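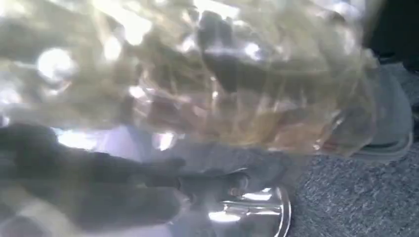
Can I put plastic bags in the blue curbside cart now?
Please keep them out. The cart is for bottles, jugs, cans, paper and flattened boxes, same as last year. Bags and film go to the drop-off at the Simiyu Road lot.

OK so that was the question I got the most after the last newsletter, so putting it at the top. The rest of this is a catch-up on the film drop-off, written fast, sorry for the state of it.

Totals first. We sent out 1,290 pounds of film between December and the end of last month. That's from 428 households who signed the sheet at least once – plenty of people don't sign, which is fine, but it would help me if you did. Clipboard is on the hook by the side door. Pen is supposed to be on a string. Pen is usually gone.

New hauler. Binura gave up the route in spring (truck trouble, then a price we couldn't meet) and Seltus has taken it over. Same kind of pickup, bigger truck, pickier about what's inside. They turned back one load already, and that one was mostly my fault, I didn't check the bottom of the cage. It had wet film in it and half a garden hose. A hose!

What they take: grocery bags, bread bags, the wrap off paper towels and toilet paper, dry cleaning bags, produce bags with the sticker cut off, bubble wrap (pop it or don't, they don't care), mattress bags, the clear liners that furniture comes in. Zip bags are OK if you cut the zipper strip off.

What they don't: chip bags. Candy wrappers. Anything shiny silver on the inside. Anything labeled compostable, even if it looks and feels exactly like a regular bag. Cling wrap from the kitchen, which I know used to be allowed under Binura. Frozen vegetable bags, also a change. Netting from oranges and onions. Tarps.

Dry and empty is the big one. Crumbs, shake them out. Receipts, take them out, we get so many reciepts. If a bag had meat in it just throw it away.

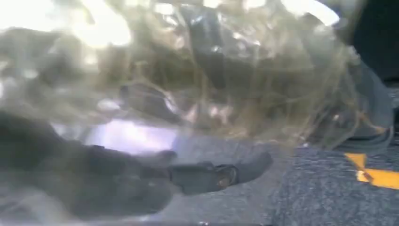
Crumpled clear bag, gray carpet, yellow tape.

Stretch test, for people who ask me about a specific bag. Push your thumb into it. If it stretches, probably OK. If it crinkles loud and tears like paper, probably not. That's not perfect, there are bags that do a bit of both, and for those I go by the label if there is one. A 2 or a 4 in the triangle is what Seltus wants. No triangle, no stretch – trash, and don't feel too bad.

Big bags. Please don't stuff small ones inside a big one and tie it shut. I know it's tidier to carry. But somebody has to open it to see what's in there, and lately that somebody is Tumaini Ndung'u, who has a real job. Carry them over however you like, then dump them out loose in the cage and take your carrier home or throw it in after.

Hours. The lot gate is open 8 to 6. If the gate is shut, the drop-off is shut. Leaving bags on the fence means they blow across to the Rarnine Apartments and I get a phone call, and it's a fair phone call. Picked 224 of them out of the hedge after that windy stretch. I counted becuase I was mad.

The second cage, the one with the bent door, is for businesses only. Pallet wrap and so on. Ettore D'Amico welded the door back on and it closes now if you lift it a little first. Lift, then push. Don't kick it.

Next pickup is 10th June, early, so get your stuff in the day before. After that it's every other week through summer unless the truck schedule changes, in which case I'll tape a note to the gate and put it in here.

Couple of leftovers –

Foam. Still no foam. I asked Seltus, they said no, I asked again, same.

Plant pots and trays: take them back to the garden center on Simiyu Road, they have a rack out front near the carts. Knock the dirt out.

Reuse. Three people wrote in to say they'd rather have clean mattress bags and furniture liners than see them baled, for covering stuff in the garage or over tomatoes when there's a late frost. Good idea, there's now a cardboard box marked KEEP next to the cage. Only big ones, only clean ones, fold them if you can stand to. Take what you want, no need to ask.

Batteries and bulbs went in the last issue, page two, nothing new there. If you lost your copy there's a stack inside the side door, under the clipboard.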